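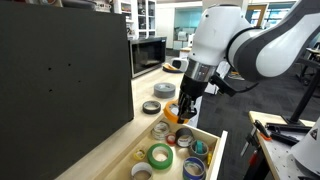 Robotics club, week 9

Posted in January by Sang-wook Lim

Home | Posts | Club notes | Links | Contact

We spent the whole session on tape again. The task is called Sort and Stow on the sheet, but everyone in the club just says the tape task. The arm has to move rolls of tape between a drawer and the bench top, one at a time, without jamming the drawer or flinging anything onto the carpet.

I had thought tape would be easy. A roll is a simple shape and it doesn't break if you squeeze it. The trouble is that a roll lying flat and a roll leaning on its neighbour need completely different grasps. Flat ones we pick up with one finger down the hole and one on the outside. Leaning ones we take across the width, and they swing on the way up if the grip is off centre.

Our team is Birnard. The other team working on the same task is Rillar, and they have gone for a planner that looks at the whole drawer first. Ours is trained from demonstrations, so most of our evenings go to someone driving the arm by hand while someone else resets the rolls. We now have 193 demonstrations saved, and 21 of those have to come out after I left the wrong gripper limits in the config. That was my mistake and it cost us most of an evening.
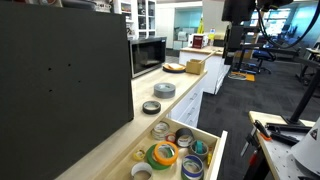

Overlapping rolls are the other problem. If one sits on top of another, the policy often goes for the edge between them and closes on both. Rillar get around this by always taking the highest point first. We can't write a rule like that in, so we have been recording more stacked starts and hoping it picks up the habit. It is a bit better than it was before Christmas. Narrow rolls are still bad.

Things to do before the next session:

Delete the bad demonstrations and retrain.
Slow the last part of the descent. It comes down too hard for my liking.
Record more starts with the small rolls against the drawer wall.
Ask Rillar if we can borrow their reset checklist.

The Valtanwood meet is next month and each team gets 2 runs on this task, with the better one counted. You don't get to choose the layout, and last year's team said the organisers put the rolls in pretty roughly. I'd be happy with a run where we don't drop anything – speed can wait.

I'll put the training curves up once the new run finishes. The last ones are in the Sutanto folder with the old config, so don't use those for the report.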